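Getränkevorrat, Pfanddosen und klebrige Kühlschrankfächer: was sich bei mir bewährt hat

Seit November bin ich dabei, meine Küche Ecke für Ecke auf Vordermann zu bringen, und diesmal war der Getränkevorrat dran. Klingt nach einer Kleinigkeit, hat mich aber einen ganzen Donnerstag gekostet! Bei uns stand vorher alles durcheinander: Wasserkästen im Flur, Saft hinter dem Mehl, Dosen im Keller, auf der Fensterbank und einmal sogar im Schuhregal (fragt nicht).

Zuerst habe ich alles ausgeräumt und nach Haltbarkeit sortiert. Was bald abläuft, kommt nach vorne, Neues immer nach hinten. Das macht jeder Supermarkt so, und zu Hause vergisst man es trotzdem ständig. Auf Kartons schreibe ich das Datum mit einem dicken Filzstift an die schmale Seite, die man im Regal auch sieht. Früher habe ich oben draufgeschrieben und musste dann jedes Mal den halben Stapel herunterheben.

Dosen sind ein Kapitel für sich. Sie stapeln sich gut, solange alle denselben Durchmesser haben, aber sobald die schlanken und die dicken gemischt sind, kippt der ganze Turm beim ersten Griff um. Ich habe deshalb eine Kiste für die schmalen und eine für die normalen. Die schmalen passen bei mir auch prima ins Türfach, da stehen sie stramm nebeneinander und klappern nicht. 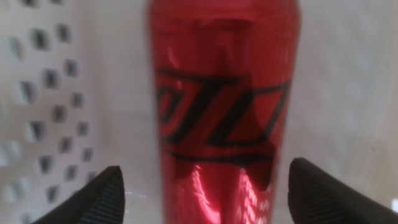 Schlank und hoch: solche Dosen bekommen eine eigene Kiste.

Vor dem Einräumen wische ich die Deckel kurz mit einem feuchten Tuch ab. Die Dosen haben ja schon Lager, Lkw und Ladenregal hinter sich, und man trinkt nun mal direkt daraus. Ein Tropfen Spülmittel ins Wasser, drüberwischen, abtrocknen, fertig. Wer es eilig hat, hält sie einfach unter den Wasserhahn.

Ganz wichtig: Limo und Cola gehören nicht ins Gefrierfach! Ich weiß, man denkt, die zehn Minuten hat man im Blick, und dann klingelt das Telefon. Mir ist im Sommer eine geplatzt, und ich habe noch Tage später kleine braune Eisstückchen zwischen den Erbsen gefunden. Schneller kalt wird es in einer Schüssel mit Wasser, Eiswürfeln und einer guten Handvoll Salz. Ab und zu drehen, dann kann man nach kurzer Zeit trinken.

Wenn doch mal was ausgelaufen ist, nehmt bitte warmes Wasser und Geduld. Zucker löst sich von selbst, wenn man ihn lässt. Ich lege einen nassen Lappen auf den Fleck, gehe Kaffee kochen und wische danach alles in einem Zug weg. Kratzen bringt nur Schrammen im Kunststoff. Die Glasböden aus dem Kühlschrank lasse ich vorher auf Zimmertemperatur kommen, kaltes Glas und heißes Wasser vertragen sich nämlich gar nicht.

Gegen den muffigen Geruch hilft mir 100 ml Essigessenz auf einen Liter Wasser, damit wische ich innen alles aus und lasse die Tür eine Weile offen. Auf Gummidichtungen gebe ich das allerdings nicht, die bekommen nur Spüliwasser und werden gut trockengerieben. In die Rillen komme ich mit einem Wattestäbchen - mühsam, aber da sitzt der ganze Dreck. 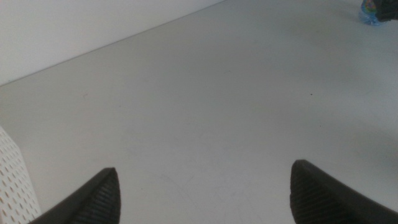
Die Arbeitsplatte mache ich immer ganz zum Schluss, sonst stellt man ja doch wieder klebrige Sachen darauf ab. Helle Flächen sind da gnadenlos, auf denen sieht man jeden Ring. Ein Brei aus Natron und wenig Wasser holt bei mir fast alles heraus: auftragen, kurz stehen lassen, mit einem weichen Tuch abnehmen und klar nachwischen. Auf Naturstein probiert das erst in einer Ecke aus, und Essig hat dort überhaupt nichts verloren!

Bleibt noch das Leergut. Ich sammle in einer faltbaren Tasche mit breitem Boden, die an der Kellertür hängt. Pfanddosen bitte nicht zerdrücken, auch wenn es Platz spart, sonst streikt der Automat und man steht mit der ganzen Schlange im Rücken da. Kopfüber abtropfen lassen reicht völlig, am besten auf einem alten Backblech. Im Sommer spüle ich sie zusätzlich aus, wegen der Wespen.

Alle 3 Wochen bringe ich die Tasche weg, meistens gleich vor dem Einkauf, dann geht der Bon direkt wieder von der Rechnung ab. Beim nächsten Mal nehme ich mir das Gewürzregal vor, da graut es mir jetzt schon - ich habe vorhin eine Dose Paprikapulver gefunden, auf der der Preis noch in Mark steht.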